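Participants wanted – cloth folding by teleoperation, people to drive the arms and people to rate the results

Posted by the manipulation group at Skavis. Paid by the session. Rolling start, last sessions in June.

We need people for the second round of our folding study. No robotics background required, no coding. If you can fold a dish towel and sit still for a while you probably qualify. Please read the whole thing before you write, we get a lot of emails asking stuff that is answered further down.

What the study is

Short version: we are testing whether a folding policy learns more from tidy demonstrations or from messy ones. By messy we mean demos where the operator fumbles, drops a corner, goes back and fixes it. Most groups throw those away. We kept ours in round one.

Round one gave us 3,617 usable demos. We trained the same policy two ways, once on the clean subset only, once on a mix of the same size with the recoveries left in. The mix did better on cloths that started out crumpled. On cloths that started flat there was no real difference. Fine result, but all of it came from a handful of operators who are in the lab every day and all drive in much the same way. So we can't say if it's the recoveries that help or just those people's habits. Hence this ad. 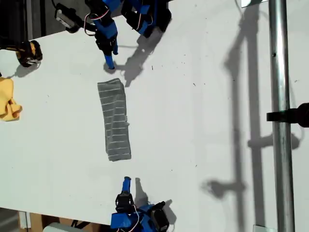
Round two uses new operators only. Target is 1,000 demos, spread over as many different hands as we can get. Nobody who drove in round one can take part this time, sorry, and that includes people who only did the pilot.

What you would do as an operator

– Come in for 2 sessions, on different days.
– Get a short training run on Murkel, our teleop interface. Most people are comfortable with it before the first break.
– Fold the cloth to a target shape shown on a card. Then it gets reset and you go again.
– If you lose the cloth, keep going. Do not stop and ask to restart. The mistakes are data, we want them.
– Fill in a short form after each block (how hard, how tired, anything weird).

Grasping is the fiddly part. Flat cloth on a flat table gives you very little to grab, and thick fabric bunches up in ways thin stuff does not. Expect your first few tries to be bad. You are not being graded on speed and we dont rank operators.
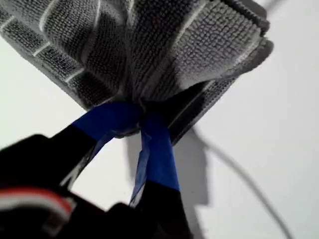

Breaks are built in and you can take more. Sessions are in the Gauthier building, ground floor, step-free from the parking lot side. Slots run mornings and afternoons, plus one evening slot on Wednesday that starts at 6 p.m. and fills up first.

What you would do as a rater

All remote. You watch pairs of clips and pick the fold you think is better, or say you can't tell. Clips are muted and you won't be told which policy made which fold. Needs a laptop or desktop, phone screens are too small for judging edges and corners. You can do it in several sittings but please finish one batch before starting the next.

You can't be both operator and rater. Pick one when you apply. If you don't care which, say so and we'll put you where we are short (right now, operators).

Who can apply

– 18 or older.
– Comfortable reading instructions in English.
– Normal or corrected vision.
– Operators: able to use both hands for the length of a block. If you have a wrist or shoulder problem tell us first, the controller height can be changed and it may be fine.
– Left-handers very welcome, round one had almost none.

Pay and paperwork

Operators are paid per session, at the end of that session, so if you drop out after the first one you still keep that money. Raters are paid per finished batch. Rates are in the consent form, which we send before you commit to anything. Parking is covered for operators.

We record arm motion, camera views of the table and your form answers. No audio. Your name is stored apart from the demos and the released dataset will only have an operator number. You can ask for your demos to be pulled any time up to the release, no reason needed. After release we cant get them back.

How to apply

Use the sign-up form on the Jiriteo participant board, search for "cloth folding round two". Give us:

– operator or rater
– left or right handed
– days and times you can do
– anything we should know about access

We answer within 4 working days. If you hear nothing check your spam folder then write again, the board eats messages sometimes. Operator slots are handed out in the order the forms come in, and there is a waiting list once they're gone. Raters can join up untill the last batch is posted.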